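Before anyone cites our success rate again, please read the section called "What the number means". The short version is that I don't think it means much.

# huaman-staples

Demonstrations of two small robot arms picking up and handing over a strip of staples, recorded by the Daltimdale student robotics club. 300 episodes, one task, one table.

Maintained by Teodor Lis. Most of the recording was done by Mercedes Cárdenas, Jhosep Cusi and me. Georges Saab is our staff supervisor and disagrees with parts of this file. His comments are in `notes/georges.md` and I've left them as he wrote them.

Status: usable with care. Last edited 2021-11-20.

## Why this exists

The club entered the manipulation stream at Pornell in May. The rules asked for a "small office item" handled with both arms, plus a data release and a written card. We chose a staple strip on the theory that nobody else would. It's thin, it's shiny, and it snaps if you squeeze it at an angle. Jhosep called it a good hard object. I called it a good way to get a hard-looking demo out of a fairly forgiving setup, and I still hold that view.

The strip is a rigid little bar. If it starts in the same patch of table every time, a replayed trajectory will pick it up more often than you'd like. Our first submission was more or less that with a neural network in the middle.

## The task

1. Strip starts on the table, somewhere in the near half.
2. One arm picks it up.
3. The arms meet over the middle of the table.
4. The other arm takes the strip and puts it down on its own side.

Either arm may go first. The label `first_arm` tells you which. The operators had preferences and they show: check the balance before you train anything on it.

An episode is marked `success` if the strip ends up on the other side and the second arm let go of it. It can be marked `success` with the strip broken. I argued for a separate label and we added `strip_intact`, but only partway through, and early episodes have it blank. Blank doesn't mean intact.

## Setup

Both arms are bolted to the same rail along the near edge of a wood-grain table. There are walls at the back and both sides. Each wrist carries a small camera, and a fixed camera covers the workspace.

The staples are ordinary 24/8. We bought them at the campus shop and used whatever strips came out of the box whole. Strip length varies, as you'd expect, and we didn't record it. Measuring a strip takes a few seconds and I have no excuse.

First the view at the wrist, with a strip held between the fingertips, then the fixed camera's view of the two arms.

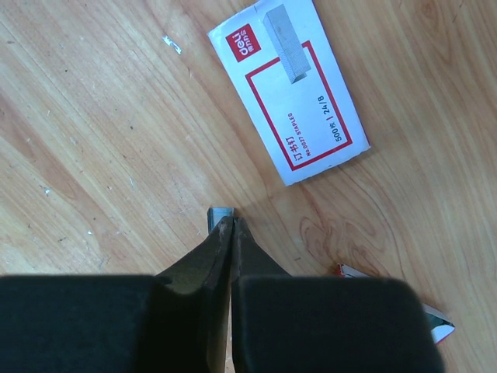
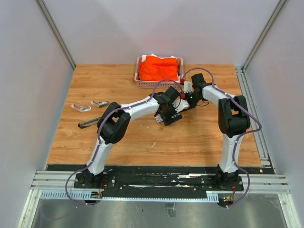
Lighting was the room lights, left on. Nobody controlled for the weather or the blinds. Anyone who tells you this data "covers natural lighting variation" (see our poster, third panel) is being generous to us.

The table was not cleared to any standard between sessions. Georges thinks this makes the data more realistic. It might. It also means that what's on the table goes along with the date, the operator and the state of the arms, and a model can pick up on any of those. If you're going to split the data, split by session. A random split by episode will flatter you. It flattered us.

## What's in the folder

```
huaman-staples/
 episodes/ one folder per episode
 splits/ session-based and random
 calibration/ wrist and fixed cameras
 notes/ operator notes, mostly honest
 tools/ playback and label checker
```

Each episode folder has:

- `wrist_left`, `wrist_right`, `fixed`: video
- `joints.csv`: joint positions for both arms, and gripper opening
- `meta.json`: operator, session, `first_arm`, `success`, `strip_intact`, free-text comment

There is no force data. The grippers report how far open they think they are, and with something as thin as a strip of staples the difference between "holding it" and "closed on nothing" is close to the noise. We tried to infer a grasp label from gripper opening and gave up. If somebody offers you one derived from this dataset, ask how they checked it.

The wrist cameras are mounted close in, so the fingers fill a good chunk of the picture and the pads are soft in focus. When the fingers are shut on a strip you can see only the part that sticks out past the tips. The fixed camera is too far back to settle arguments about whether a strip is there. We settled a few arguments with it anyway. Those episodes have `label_source: fixed` and I'd drop them.

## What the number means

The poster says we got 24 out of 24 in the final evaluation. This is true in the sense that we ran that many trials and every one was marked a success.

Things the poster doesn't say:

- The starting positions were chosen by the person who had trained the model.
- The person judging success was standing beside that person.
- A trial could be restarted if the strip "was placed badly". The log has the restarts in it. The poster does not.
- A broken strip counted.

I don't think anyone cheated. I think we were tired, we wanted to get to the bus, and we wrote the rules for our own exam. Mercedes reran the evaluation later with starting positions drawn from a list she wouldn't show us. That log is in `notes/rerun.md`. I'd ask you to read it before you read the poster. She has asked me not to boil it down to a percentage, on the grounds that a percentage is how we got into this, and I agree with her.

The Pornell judges didn't ask about any of it. We got a nice comment about our cable routing.

## Known problems

**Clock drift.** The fixed camera and the wrist cameras ran on separate clocks. `tools/align.py` lines them up using the first movement of either arm. It works when the first movement is a clear one. When the operator eased off slowly, it guesses. Affected episodes carry `align: soft`, though I'm not convinced the flag catches them all.

**Operator habits.** There are 3 operators. Jhosep comes in high and drops straight down. Mercedes slides in low from the side. I hesitate. A classifier can tell us apart from joint positions alone with embarrassing ease, and a policy trained on all of us sometimes starts as one person and finishes as another, usually at the worst height for it. Training on a single operator gives smoother motion and worse coverage. Pick your poison.

**Handover timing.** The rules said the first arm should release only after the second had closed. In teleoperation with one person driving both arms this is easy to get wrong, and in plenty of episodes the release comes early and the strip is simply lucky. Those are marked `success`. I would not call them demonstrations of a handover.

**Shine.** Staples reflect the room lights, and the strip can look pale, blue-grey or nearly black depending on how it's turned. Colour thresholds are a waste of your afternoon. They were a waste of mine.

**Missing failures.** I suspect this one matters most. Failed attempts were sometimes deleted on the spot, before they got an episode number. We stopped doing it after Georges noticed, but the early sessions look a lot better than they were, and there's no way to get those attempts back. Don't use this dataset to estimate how often a human operator fails.

## What I'd use it for

Practising with two-arm data formats. Testing an alignment script. Looking at how much operator style leaks into a policy. Teaching, if you let the class find the problems before handing them this file.

## What I wouldn't

Any claim that includes the word "general". Any comparison against the Britisum set, which has different arms, a different idea of success and, as far as I can tell, somebody who measured things. Eusebio Giraldo put our numbers and theirs in one table for the club's year-end slides. I've asked him to take it down. He has added a footnote.

I also wouldn't use it to argue that small grippers can handle thin metal parts in a workplace. We had people sitting next to the arms the whole time, picking up what fell.

## Running the tools

```
python tools/play.py episodes/<id>
python tools/check_labels.py --session <name>
python tools/align.py episodes/<id> --show
```

`check_labels.py` prints a warning for every blank `strip_intact`. Yes, it's noisy. Please don't silence it and send us a pull request, we've closed 2 of those already.

You'll need the calibration files for anything involving positions. The right wrist camera was bumped and remounted between sessions, so there's a `before` and an `after` file. `meta.json` says which applies. For the session in between, it says `unknown`, and that's the correct answer.

## Licence and credit

Free for teaching and research. Credit the Daltimdale club and link to this card, not the poster. If you find a mislabelled episode, open an issue with the episode id and what you think the label should be. Mercedes handles those and will want to know which camera you were looking at.

## Still to do

- [ ] Second pass on `success` with two people labelling separately
- [ ] Record strip length, finally
- [ ] Ask Jhosep whether the deleted attempts are on his old laptop
- [ ] Decide if the random split should stay in the repo at all (I say no, Georges says leave it in with a warning)
- [x] Remove "robust" from the repo description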